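We use cookies to remember your settings. Accept | Decline

Droment Films announces documentary on long-term gay couples

PLILLWOOD — Droment Films will begin in November the filming of "Bilyk Street", a documentary about older same-sex couples in Ollstead. Director Vitalii Demchenko has read 1,176 letters for the project. 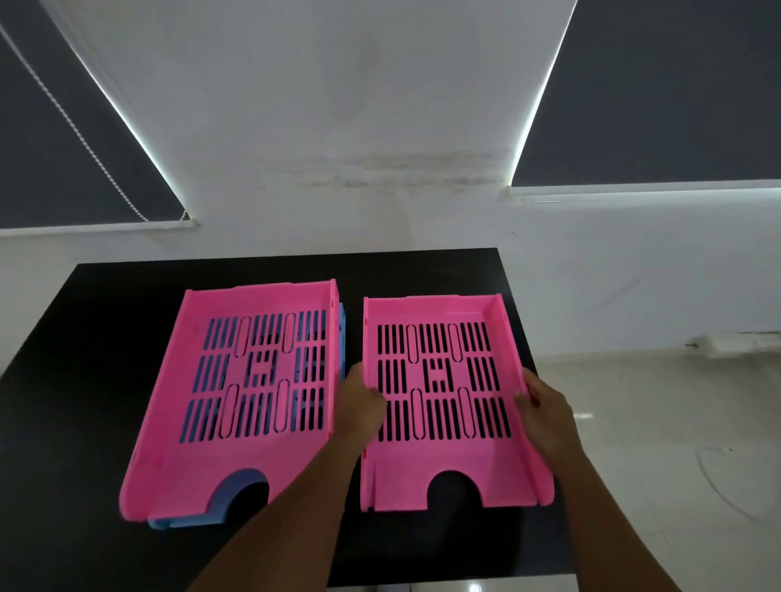 The film follows two couples at home and with their neighbours. "They have waited many years to be asked," said producer Taras Romaniuk. "We wish to show the ordinary days — the shopping, the quarrels, the garden."

A first screening at the Ollstead community centre will have some 300 seats.

Last updated: November
© Droment Films | Contact | Back to top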